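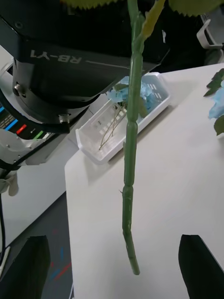 造花の茎と葉

ズニネ市文化観光施設視察報告

1 視察の概要

本財団文化観光課は、1月19日(金)、ズニネ(Zunine)市が所管する文化施設および観光案内施設を視察した。視察先は、市立ハインドウッド館(Hindwood)、ペレイラ劇場(Pereyra)、旧港に面したアミエ地区(Amier)の三か所である。参加者は文化観光課職員のほか、施設管理課および広報課の担当者で、現地では市文化観光局の職員に終日ご案内をいただいた。

今回の視察は、本財団が次期中期計画に掲げる「文化施設を起点とした滞在型観光の推進」について、先行して取り組む自治体の運営実態を把握することを目的とした。あらかじめ質問票を送付し、文化行政と観光行政の所管の統合に伴う組織上の課題、施設の共通入場券の運用、地域住民の利用と来訪者の利用との調整の三点を中心に説明をお願いした。

2 文化観光局の組織について

午前はまず市庁舎別館の会議室において、文化観光局の組織と事業について説明を受けた。

ズニネ市では、かつて文化行政を教育部門が、観光行政を商工部門がそれぞれ所管していた。両者は同じ祭礼を扱いながら別々に予算を計上し、広報物も個別に作成していたため、開催日の表記が食い違ったまま印刷された年もあったという。こうした経緯から市議会で所管の見直しが議論され、現在の文化観光局が設置された。

統合後の局は、文化財保護、芸術振興、観光振興、施設運営の各係で構成されている。このうち文化財保護係については、統合の際に教育部門へ残すべきとの意見が強く、最終的に局へ移管されたものの、保存に関する判断は従来どおり専門職員が行い、局長決裁の前に学識経験者の意見書を添えることが内規で定められた。観光利用の要請によって保存上の判断が左右されることのないよう設けられた手続きであり、意見書の様式と過去の運用状況についても閲覧の機会をいただいた。

人事の面では、旧部門の職員がそれぞれの係にとどまったまま局だけが統合された時期が続き、実質的な連携が進まなかったとの説明があった。その後、係をまたぐ兼務発令を行い、祭礼や企画展ごとに担当者の組を作る方式に改めている。兼務者の負担が特定の時期に偏る点は解消されておらず、夏季の行事が集中する6月は時間外勤務が増える傾向にあるとのことであった。

質疑では、当課から予算の編成方法について尋ねた。局全体の要求枠の中で係間の調整を行う方式であり、施設の修繕費については枠の外に置いて別途査定を受けているとの回答を得た。修繕費を枠内に含めると事業費との競合が生じ、修繕が先送りされやすいことが理由として挙げられた。本財団の現行の編成方法とは異なるため、資料の提供を依頼し、後日送付いただくこととなった。

3 ハインドウッド館

会議室での説明の後、徒歩でハインドウッド館へ移動した。同館は旧商館の建物を改修した歴史資料館で、2000年に現在の形で開館した。収蔵資料は3458点であり、港湾の帳簿類、商家の生活用具、地図、祭礼に用いられた装束などからなる。

常設展示は年代順の構成をとらず、「荷を積む」「値を決める」「店を構える」といった商いの行為ごとに展示室を分けている。開館当初は通史の展示であったが、来館者調査において後半の展示室ほど滞在時間が短いとの結果が出たため、改修に合わせて組み替えを行ったという。当課職員も一般の来館者と同じ順路で見学した。どの部屋から入っても内容を理解できるよう、各室の入口に短い導入文が掲げられている点が印象に残った。その一方で、時代の前後関係は把握しにくく、年表を手元の冊子で補う必要があると感じられた。同館もこの点は認識しており、次回の改訂で冊子の年表を折り込みから見開きに変更する予定とのことである。

解説文は公用語のほか複数の言語で用意されている。翻訳は外部に委託しているが、委託先に渡す前に学芸員が原文を平易な文に書き直す工程を設けている。固有の役職名や度量衡の単位は訳語を統一した一覧表で管理し、観光案内所の印刷物にも同じ一覧を適用している。一覧表の更新の権限は学芸係にあり、案内所から修正の希望があった場合は書面で申し入れる。やや煩雑な印象を受けたが、同じ広場の名称が三とおりに訳されていた過去の状況を踏まえると、手続きを設けた意義は理解できる。

収蔵庫については、外扉の前室まで立ち入りを許された。温湿度の記録は学芸係が毎朝確認し、月ごとに局へ報告している。建物が歴史的建造物であるため空調機の増設に制約があり、影響を受けやすい染織品は市内の別の施設に分散して保管している。分散保管に伴う移送の記録様式は簡潔にまとめられており、本財団の様式を改訂する際の参考としたい。

学校利用については、学期ごとに市内の学校へ利用枠を割り当て、見学の前に教員向けの説明会を開いている。説明会への参加は任意であるが、参加した教員の学級では展示室内での学習時間が長くなるとの報告が館内の年報に掲載されていた。年報は受付で閲覧でき、複写にも応じていただいた。

4 ペレイラ劇場

午後の前半はペレイラ劇場を視察した。客席数538の中規模の劇場であり、演劇、音楽、舞踊の公演のほか、市の式典および住民団体の発表会に用いられている。

同劇場の運営で特に説明をお願いしたのは、主催公演と貸館との日程調整である。劇場では年度の前半に翌年度の主催公演の日程を確定し、その残りを貸館に充てている。ただし、住民団体が長年にわたって使用してきた特定の週については、主催公演を入れない期間として先に確保している。この期間の扱いは条例や規則によるものではなく慣行として続いてきたもので、担当者の異動によって引き継ぎが途絶えるおそれがあった。そのため現在は運営要領に明記し、変更の際には利用者懇談会に諮ることとしている。

来訪者の鑑賞を促す取り組みとしては、終演時刻の前倒しが挙げられた。市内の宿泊施設から、終演後に食事のできる店が少ないとの指摘を受け、平日夜の公演の開演を早めたものである。勤務を終えてから来場する住民からは間に合わないとの声も寄せられたため、すべての公演に一律に適用することはせず、演目ごとに開演時刻を定めている。時刻が一定しないことによる問い合わせは増えたとのことで、広報物では開演時刻を公演名の直下に置き、文字を大きくする対応がとられている。

舞台裏では、搬入口、楽屋、道具の保管場所を順に見学した。搬入口は道路との高低差が大きく、大型の道具を搬入する公演では作業時間を長く見積もる必要がある。改修計画には昇降設備の更新が含まれているが、工事期間中の休館に伴う貸館利用者の受け入れ先が決まらず、着工時期は未定である。楽屋の一部は車椅子での利用に対応するため間仕切りを改めており、出入口の幅と洗面台の高さについては、利用者団体の意見を聴取したうえで仕様を定めたとの説明を受けた。

客席の案内業務は市民の登録制で行われている。登録者には年に一度の研修が義務づけられ、避難誘導、多言語による基本的な案内、体調不良者への対応を扱う。研修資料には、過去の公演で実際に寄せられた質問とその回答が収められている。本財団の施設においても案内業務の手引は整備しているものの、改訂の頻度が低いことから、現場の質問を反映させる仕組みについて検討の余地がある。

5 アミエ地区

午後の後半は、旧港に沿うアミエ地区を歩いて視察した。同地区は倉庫や船具商の建物が残る一帯で、現在は工房、飲食店、小規模な宿泊施設が入居している。文化観光局は地区の入口に観光案内所を置き、地図の配布、共通入場券の販売、散策行程の案内を行っている。

共通入場券は、ハインドウッド館、ペレイラ劇場の館内見学、地区内の協力施設を一枚で利用できるもので、対象は合わせて5施設である。有効期間を設けて日をまたいだ利用を認めている点に特色があり、来訪者の宿泊を促すことをねらいとしている。収入の配分は入場者の実績に応じて行うが、実績の少ない小規模施設にも最低限の額が配分されるよう下限を定めている。制度の開始当初は下限がなく、協力施設のうち一か所が離脱を申し出たことが見直しの契機となった。

案内所の窓口では、来訪者に行程を勧める際の方針について説明を受けた。混雑する時間帯には、あらかじめ定めた複数の行程の中から人の少ない経路を案内する。地区の中央を通る路地は住宅に接しており、団体客の通行について住民から苦情が寄せられてきた。現在は団体の通行経路を運河側に限定し、旅行会社に対しては事前の届出を求めている。届出に強制力はなく、未提出の団体もあるものの、届出を行った団体には案内所の荷物預かりを優先して提供しており、提出率は徐々に改善しているとのことである。

地区内の工房では、来訪者の見学を受け入れる曜日と時間が入口に掲示されていた。見学を受け入れる工房には市から掲示板と順路標識が貸与されるが、助成金は支給されていない。助成を行わない理由を尋ねたところ、受け入れの継続を各工房の判断に委ねるためとの回答であった。制作の都合により受け入れを休む工房も多く、案内所では毎朝、各工房に連絡をとってその日の受け入れ状況を確認している。連絡は電話によるもので、窓口の開所前の業務としては負担が大きいとの率直な説明もあった。

地区の標識は、色と書体を統一したうえで、設置の高さを歩行者の目線に合わせている。設置場所の選定にあたっては景観審査を経ており、建物の壁面に直接取り付けることは認められていない。このため自立式の標識が多く、路地の幅が狭い箇所では通行の支障とならないよう路面への表示に切り替えている。路面表示は摩耗が早いため、補修の周期を短く設定しているとのことであった。

6 意見交換

視察の終了後、案内所の二階において意見交換を行った。主な論点は次のとおりである。

所管の統合について、当課からは、文化財保護の独立性をどのように担保するかが検討の焦点となる旨を述べた。市側からは、意見書の手続きは統合時の合意形成に有効であったが、軽微な案件についても同じ手続きを要するため、処理に時間がかかることが課題であるとの発言があった。案件の軽重による区分を設ける案は局内で検討中であり、結論は出ていない。

共通入場券について、市側から本財団の施設における導入の可能性を問われた。本財団の所管する施設は相互の距離が離れており、徒歩での周遊を前提とするズニネ市の方式をそのまま適用することは難しい。交通事業者との連携を含めて別途検討する必要があると回答した。

住民利用との調整については、劇場の利用者懇談会の構成と開催方法に質問が集中した。懇談会の委員は貸館利用の実績がある団体から選ばれているが、新たに活動を始めた団体の意見が反映されにくいとの指摘があり、傍聴者にも発言の機会を設ける試みが始められている。議事の要旨は劇場の掲示板と市の広報紙で公開されている。

7 所見および今後の対応

ズニネ市の取り組みでは、施設間の取り決めの多くが運営要領や内規の形で文書化されていた。本財団では、施設ごとの慣行に依拠している事項が少なくない。まず貸館の優先期間、解説文の訳語、資料の移送記録について、現状の調査に着手することとしたい。

訳語の一覧表については、広報課が中心となって既存の印刷物から用例を収集し、学芸担当の確認を経て試行版を作成する。移送記録の様式は、提供を受けた様式と現行様式との対照表を施設管理課が作成する。修繕費の予算上の取扱いは財務担当との協議を要するため、市からの資料の到着を待って検討を始める。

共通入場券および開演時刻の調整については、現時点で導入の可否を判断する材料が不足している。来館者の宿泊の有無と移動手段に関する調査項目を次回の利用者調査に加えるよう、所管課に依頼した。

なお、ズニネ市文化観光局からは、次年度の6月に本財団の施設を訪問したい旨の意向が示された。受け入れの日程および見学先については、文化観光課が窓口となって調整する。

末筆ながら、視察の受け入れにあたり多大なご協力を賜った文化観光局ならびに各施設の皆様に、深く感謝申し上げる。

(文化観光課)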